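In defence of the pretend kitchen
by Killian Joly

My sister rang me in June to ask what she ought to buy for a child turning four, and before she'd finished the sentence I said toy vegetables and a proper pan. She laughed, because she'd been hoping for something with a box the size of a fridge, and I think a good many aunts and uncles (and grandparents, bless them) are hoping for the same thing when they wander up and down the aisles at Wislow with an hour to spare and no idea where to begin.

I've nothing against the big play kitchens. We had one ourselves for a while, a grand thing from Plollero with 48 pieces and a little door that wouldn't stay shut, and it was loved for a good fortnight. After that it became a place to park dinosaurs. What did get carried from room to room, and out to the verandah, and once all the way to Manzano in the back of the car, was a pan, a couple of bowls and a handful of vegetables. My two could run a restaurant out of that for an entire wet afternoon, with a menu that changed whenever I ordered from it.
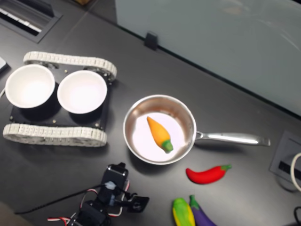

A carrot in the pan, a red chili by the handle and two white bowls to serve it in.

I do feel quite strongly about the pan. So much of what we hand to small children is a thinner, brighter version of the thing the grown-ups get to use, and they notice, I'm sure they do. A steel pan has a bit of weight to it and makes a lovely racket when a carrot is dropped in from a height – not so lovely at six in the morning, I'll grant you – and there's a seriousness that comes over a child who has been trusted with one. Mine used to stir with both hands and their tongues poking out.

As for the vegetables, I'd buy a few and then stop. A chili is a marvellous thing for a three-year-old to own, by the way, as it lets them warn you that your soup is very, very hot, and then watch you closely while you drink it. Add a carrot and a couple of others in whatever colours they fancy, and leave the plastic cheeseburger for somebody else's lounge room.

My sister went with the pan in the end, though she bought the big box as well. The dinosaurs moved in by the weekend, I'm told, and I've been served carrot soup on both of my visits.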